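Muvness Holds Off on Robot Arm Order

December 2021. Muvness will not buy the 18 robot arms in its draft budget until a single rented unit has earned its keep. The vendor, Flernero, promises quick payback. Muvness has yet to see the math.
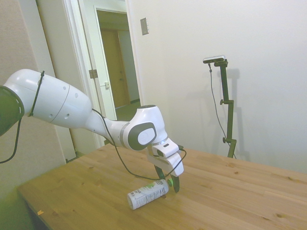 Sarita Solanki doubted that a low sticker price settled much, saying cables, spare grippers and staff hours never made it into the quote.

Rental is capped at 61 days. Questions on the Marchal site budget go to Rekha Chaturvedi.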